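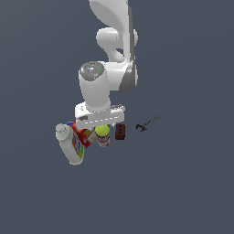

*Fig. 1. White robot arm against a plain blue-grey background (computer render).*

## Session 4: Gain and levels on a small PA

Notes by Irina Marinescu. Bring headphones and your own cable.

Most bad sound at parties starts with the gain set wrongly at the first stage. Work through the chain in order, from the source to the speakers.

1. Turn the master and all channel faders down before switching anything on.
2. Switch on the players, then the mixer, then the speakers. Switch off in the reverse order.
3. Play the loudest part of a track and raise the channel gain until the meter peaks just above 0 dB.
4. Bring the channel fader up to its mark, then raise the master slowly.

If the red light stays on, lower the **gain** first. Pulling down the master makes the room quieter but leaves the distortion in the signal.

### Test tones

We use a 440 Hz tone to check that left and right match. Keep it low. Walk the room while it plays and you will hear it get louder and softer as the sound bounces off the walls, so use music for the final check.

### Microphones

- Start with the EQ flat.
- Use the low cut for speech.
- Keep the mic behind the line of the speakers.
- If it howls, turn that channel down before touching the EQ.

### For next time

Read pages 13 and 14 of the course booklet. Dorin Roman and Erick Rotich will set up the Clallby hall system, and each of you will run a short speech and one track through it. Write down your gain settings for both.

Lucian Căpraru has the spare XLR leads. Please return them coiled.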